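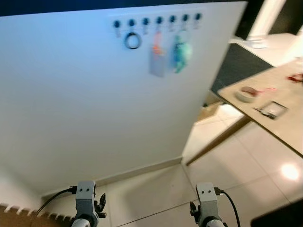 Aqeel Satti wrote in after my last column to say that people who lose their keys do it on purpose, or near enough, and that a grown adult who can't put a thing down in the same spot twice should stop blaming the house. He went on for a page and a half. He has a hook for the keys, a hook for the dog's leash and a hook for the umbrella, and he hasn't been late for anything since he put them up. He suggested I print this as a public service.

I have now done so, and I would like to argue with it.

My complaint is with the word "spot." There is a whole industry resting on the idea that every object in a house has one true home, and that the only thing standing between you and peace is your refusal to walk it back there. I have read the books. I have paid 34 dollars for a wall organizer by Ovel that came with its own small level and a card telling me to "honor the entryway." I honored it for most of a month. Then it was July, and nobody in my house wore anything with pockets, and the keys began to live wherever the sweatiest person had let go of them.

The books never deal with July. They take place in a sort of permanent October, in which one person comes home at a time, with one free hand and no groceries. In my house people come home in a clump. Somebody needs the bathroom. Somebody is on the phone with the pharmacy and is holding the mail in her teeth. To suggest at this moment that we each pause and place our belongings on the designated peg is to ask a flock of geese to form a line at the bank.

What happens instead is that everything gets set down on the first flat surface, and in time that surface becomes the real system. Ours is the top of the radiator cover. It has never been designated. It has never been honored. But if you asked any of us where the car key was, we would look there first, and 80 percent of the time we would be right, which beats the Ovel by a wide margin. The rest of the time it's in the coat, or in the door, still in the lock, on the outside, where it has spent the night greeting the neighborhood.

I bring up the lock because my husband thinks it proves Mr. Satti's point. I think it proves mine. A key left in the lock has been put exactly where keys go.

There is a moral tone to all this that I could do without. When I misplace my glasses, I have misplaced my glasses. When the organizing people misplace my glasses on my behalf, in the opening chapter, they have found a symptom. I am avoiding something. I have too much, or I want too much, or my mother kept too much, and now I can't see the phone book. (They don't mention phone books anymore. I still have one. It's under the short leg of the desk and I know precisely where it is.) A friend who took the weekend course from Civier came back with a binder and a way of looking at my kitchen counter that I used to associate with dentists. She told me clutter was a decision I had put off. I told her it was a toaster.

And yet I don't want to come down on the side of chaos, which has plenty of friends already. I once worked in the front office of a furniture importer called Janar, where the filing was done by a man who believed that if you put a piece of paper near the other paper, the job was finished. It took me most of a morning to find one shipping form. I found it in a folder marked LUNCH. So I know what it is to long for a hook. I have stood in that office and longed for a hook with my whole chest.

The difference, I think, is that an office is shared by people who would like to leave. Everyone there has agreed, in return for money, to behave as though the stapler matters. You can put up a board, tell the staff what goes on it, and have some hope that by closing time most of it will be back. Nobody is being paid to live in my house. Two of the people in it are teenagers, and would have to be paid a great deal.

What I would really like is for somebody to sell the opposite of an organizer. It would arrive in the mail as a form, and for 2 weeks you'd write down where things ended up, without scolding and without moving any of it. At the end you would know that the scissors want to be in the bathroom. Mine do. I have carried those scissors back to the kitchen drawer more times than I've been to the movies, and they always return, like a cat that liked the previous owners better. The day I gave in and bought a second pair for the kitchen was one of the calmer days of my marriage. The second pair is now also in the bathroom.

I tried this idea out on the man who runs the hardware counter at Taipe, and he heard me through to the end, which was kind of him with a line forming. He said people mostly come in for hooks in January and come back in spring for spackle. Then he sold me a bag of hooks. I want to be clear that I went in for a light bulb.

The hooks are in the house somewhere. I saw them on the radiator cover after the holidays, and then we had company and the radiator cover was cleared off, by me, in a panic, into a tote bag. The tote bag went into the closet. I'm told this is called "churning," and that it gets its own chapter. I call it having people over.

Mr. Satti ends his letter by asking how much of my life I have spent looking for things. He has worked out a figure for his brother-in-law, 247 hours, and he wants me to imagine what the brother-in-law might have done with them. I have tried. I've never met the man, but I suspect he'd have spent them watching television, with the keys under him. And I have found some good things while looking for other things: a check, a letter from my aunt, a child who was supposed to be at practice. I never found a thing on a hook that I hadn't put there myself.

I'll write back and tell him so as soon as I find his letter. It was on the radiator cover this morning, and my daughter says she put it somewhere safe.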